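**February, notebook entry, Birkedville shop, started 4:30 pm**

Back on chores. I've spent most of the month saying "we should test the boring stuff" and today I finally sat down and wrote out what the boring stuff is. The list so far: put pens back in the cup, close drawers, wipe a bench, fold a rag, pick up a glue stick and put it in the bin with the other glue stuff. Every one of those is a thing my own kids could do at four (whether they *would* is a separate study).

Picked the glue stick. It's a great object for this! Light, hard, more or less a cylinder, and it rolls if you breathe on it wrong. A mug mostly stays where you put it, but a glue stick will go for a walk the second one pad touches before the other.

Plan for the demos, so whoever picks this up next does it the same way:

- glue stick on its side, new spot and new angle every time
- start with the hand tool open and a good way back from it
- come in slowly, close, lift, carry to the bin, let go
- if it rolls, chase it and keep recording – do NOT restart

That last one matters to me. When we did the drawer task I threw out every messy run and ended up with a policy that was lovely until something went a tiny bit wrong, and then it just sat there squeezing air. The Tsikata folks told me they keep the ugly ones in and I've come around to it.

Numbers for the record. Last policy (pens into cup) was trained on 600 demos. Ran 30 trials on the arm, same cup, mixed pens, and it got 58 percent by my scoring, which is generous since I give half credit for a pen that lands leaning on the rim. Would I let it tidy my desk at home? No. Would I let it tidy the desk overnight with the door shut and some 2 hours to do it? Maybe, if someone else owned the desk.

I keep going back and forth on what "can do the chore" even means. A person clearing a bench doesn't think about the glue stick at all. They sweep up four things in one hand, shove the fifth with an elbow and they're done, still talking. We do one object, from one direction, with two flat pads, and then congratulate ourselves. On the other hand a dishwasher is pretty dumb and I'd fight anyone who tried to take mine. Slow and dumb is fine if I can walk away from it. Right now I can't walk away, so it's zero chores done and one chore added (watching).

Things I'm worried about with this task:

1. Pale surface, and the seams in it. The Favurton model got weird around straight lines before. Might see them as edges of something to grab. Want a batch on the brown bench to compare.
2. Approach angle. If I always come in from the same side, that's all it will ever learn, and I know I'm lazy about this.
3. Shadows from the tool itself. Probably nothing.

Also thinking about skipping the parallel pads for the small stuff and trying the softer set from the Zendesstead order, but one change at a time. I promised myself that after the drawer mess.

To do tomorrow: clean the surface first, make more space on the drive, find the second bin, record until my wrist gives up. Then train and see if it beats the pens. My guess is it does better on the grab and worse on the drop.

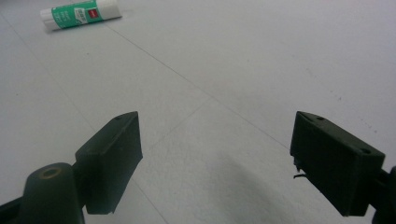 Glue stick task, view from the hand tool. Fingers open, nothing gripped, stick still way off at upper left.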